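FOR IMMEDIATE RELEASE
10/23/21

Picard Ratepayers' League Asks Mayor's Office to Show Its Arithmetic on Travel Claim

PICARD - The Picard Ratepayers' League today called on the mayor's office to withdraw, or at least to source, its claim that members of the city council spent 60 nights in hotels last year at public expense.

The claim first appeared in a campaign mailer and was repeated at a candidate forum in Potodon, where it drew applause. It was credited to "a published audit." The League has read the published audit. It runs to 800 pages, and we would like those evenings back.

The audit records 11 hotel nights. All of them were booked for the state municipal conference in May, an event the mayor also attended, in a slightly larger room.

The figure of 60 does appear in the document. It is the number of parking spaces behind the Custik Street annex.

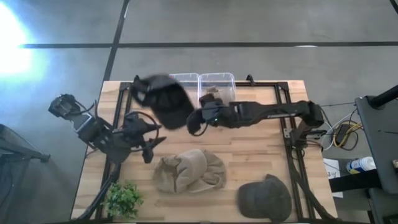
The League takes no side in the November election and has been accused by both campaigns of favoring the other. We hold no special affection for the council, whose catering bill we described last spring as "ambitious." If council members had spent 60 nights in hotels, we would have been the first to mail you a leaflet.

On Tuesday's preferred subject of thrift, the League also notes that the mailer went out on city letterhead. We have filed a records request to learn who paid the postage. The city clerk's reply says our request is important and will be answered in the order received.

The League is asking the mayor's office to do the following before early voting opens:

Name the page of the audit on which the claim rests.
Correct the version still posted on the campaign website.
Release the printing invoice for the mailer.

A side-by-side copy of the mailer and the relevant audit pages is available at the Telix Hall reading room during regular hours. The League has printed 1,000 copies at its own expense and can produce the receipt.

About the League
The Picard Ratepayers' League is a nonpartisan membership group that reads city budgets. New members are welcome and are issued a highlighter.

Media inquiries: Press Desk, Picard Ratepayers' League, Telix Hall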